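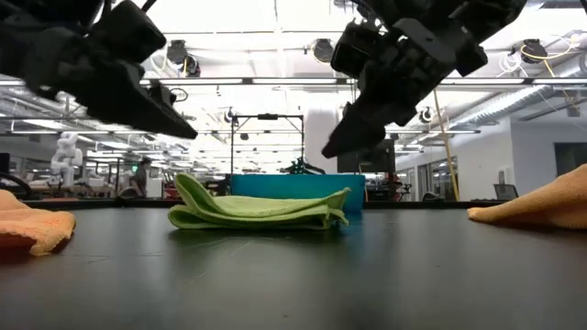
緑のタオルと左右のグリッパ。布には触れていない位置です

布をたたむ双腕ロボット、作業ルールってどこまで書いてますか?

投稿者:ぬのまる

はじめまして。Brerdaleの作業場で、双腕の遠隔操作でタオルをたたむ作業のデータを取っています。操作ソフトはHutumardです。布の色は緑とかオレンジとかいろいろで、机は黒っぽいツルッとした天板です。

で、困っているのが手順書なんです。前の担当から引き継いだのがA4一枚で、「安全に注意して作業すること」「きれいにたためたら成功とする」くらいしか書いてないんですよ……。きれいって何!? ってなりますよね。操作する人によって合格の基準が全然違っていて、角がぴょんと立っていてもOKにする人もいれば、端が少しずれただけでやり直す人もいます。

先月ぶんの1,090本を見直したら、成功か失敗かの印が人によって割れそうなものがかなり混ざっていました。さすがにまずいと思って、いまルールを書き直しているところです。
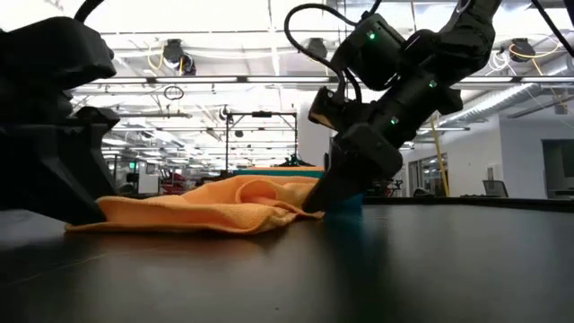
悩んでいるのはだいたい次のあたりです。

・布が引っかかったとき、続けるか止めるか、誰が決めるのか
・布を手で置き直すとき、アームの電源はどうしているか(うちは操作者が「止めました」と声をかけるだけ)
・布をつまんだまま左右に引っ張りすぎるのをどう防ぐか
・「たためた」の線引き

特に二番目が気になっていて、声かけだけで手を入れるのはちょっと怖いんです。でも毎回電源を落とすと原点合わせからやり直しで、ものすごくテンポが悪くて。同じような作業をしている方、どうしているか教えてもらえると助かります!長文すみません。

回答 3件

投稿者:グリッパ三年目

うちも布を扱っているので、かなり似た悩みを通ってきました。順番に書きますね。

まず手を入れるときの話。声かけだけはやめたほうがいいです。声は聞き間違えるし、操作者がよそ見していることもあるし、ソフト側で指令が残っていたらアームは普通に動きます。うちでは「保持モード」と「停止」を分けて書いています。保持モードは姿勢をキープしているだけなので、手を入れるのは禁止。布を置き直すのは、アームを決まった退避位置まで戻して、非常停止か動力遮断のスイッチを入れてから、と決めました。スイッチは置き直す本人が押します。ここ大事で、他人に押してもらうルールにすると、押したつもり事故が起きるんですよ(ヒヤリで済みましたが、うちで一回ありました)。

原点合わせが面倒なのはすごくわかります。ただ、遮断のかけ方によっては原点が飛ばない構成もあるので、制御側の人に相談してみてください。うちは配線を少し変えてもらって、復帰がだいぶ楽になりました。それと、動力を切ると腕がだらんと落ちてくる機種もあるので、退避位置は「落ちても布や手に当たらない場所」で決めておくといいです。

続けるか止めるかは、操作者が止めると言ったら理由を聞かずに止める、にしています。隣で見ている人が言っても同じです。あとから「あれは続けられたよね」とか言わないことも手順書に書きました。書くとちょっと大げさなんですが、言われると次から止めにくくなるので。あと一回の試行は60秒で打ち切りにしています。粘ると操作が雑になって、引っ張りすぎもだいたいそこで起きます。

引っ張りすぎについては、グリッパがUsixのだったら把持力の上限を設定で下げられるので、まずそこを見てください。それから両方の指が布をつかんでいる間は腕の速度を落とす、という決まりも足すといいと思います。薄いタオルだと端がほつれてきて、そのほつれに指先が引っかかって、また止まって……の悪循環になるので、布の交換基準も一緒に書いておくのがおすすめです。

「たためた」の線引きは、文章だけだと無理でした! うちは合格・不合格・境目の写真をそれぞれ印刷して、操作席の横に貼っています。境目の写真が一番役に立ちます。迷ったら境目と見比べて、それより崩れていたら不合格。成功の印は操作した本人が付けず、3人で回して別の人が付けます。本人はどうしても甘くなるか、逆に厳しくなりすぎるので。

投稿者:名無しのライン屋

うちは普通に柵で囲っているから悩んだことないです。柵を付けたら?

投稿者:もちもち布担当

上の方のに補足で。柵は確かに確実なんですけど、布を何度も置き直す作業だと開け閉めだらけになって、そのうち扉のスイッチをごまかす人が出てくるんですよね……(前の職場で見ました)。柵にするならインターロックをちゃんと付けて、無効化禁止まで書いておかないと危ないです。柵なしでいくとしても、リスクアセスメントは先にやって紙に残してください。アームが小さいから大丈夫、は根拠にならないです。法律や規格のどれが当たるかは機種と使い方で変わるので、そこは会社の安全担当さんかメーカーに確認で。

データのほうで一つ。ルールを変えたら、変えた日と版の番号を必ずデータ側にも書いておいてください。うちはTakácsという社内の記録ツールに版番号の欄を作ったんですが、それを始める前の665本は、どのルールで成功を付けたのか結局わからなくて、全部見直しになりました。泣きました。

それと、失敗したのを捨てないでください。「失敗」と「中断」と「機械の不具合」は分けておくと後で使えます。布がずれたのと通信が切れたのが同じ箱に入っていると、あとで仕分ける人が地獄です。

始業前の点検も手順書に入れましたか? うちのはこんな感じです。

・非常停止を左右の操作席からそれぞれ押して、ちゃんと止まるか
・指先のガタ、ネジのゆるみ
・ケーブルが関節に挟まれていないか、動かしたときに突っ張らないか
・天板を拭く(糸くずが残っていると布の滑り方が変わります)

5分もかからないです。チェック表に名前を書く欄を作ると、みんなちゃんとやるようになりました。

投稿者:ぬのまる(質問者)

みなさんありがとうございます! 保持モードと停止を分けるの、まったく考えてなかったです。うちの手順書、どっちも「止める」って書いてありました……。

とりあえず声かけだけで手を入れるのは今日から禁止にして、置き直す人がスイッチを押すように変えました。境目の写真も候補を選び始めたんですが、選ぶだけでもう意見が割れています(笑)。版番号の欄は3月の更新に合わせて入れる予定です。

柵は置き場所の都合もあるので、安全担当にリスクアセスメントの相談をするときに一緒に聞いてみます。退避位置で動力を切ったとき腕が落ちるかどうかも、まだ確かめていないので、布をどけてから試してみますね。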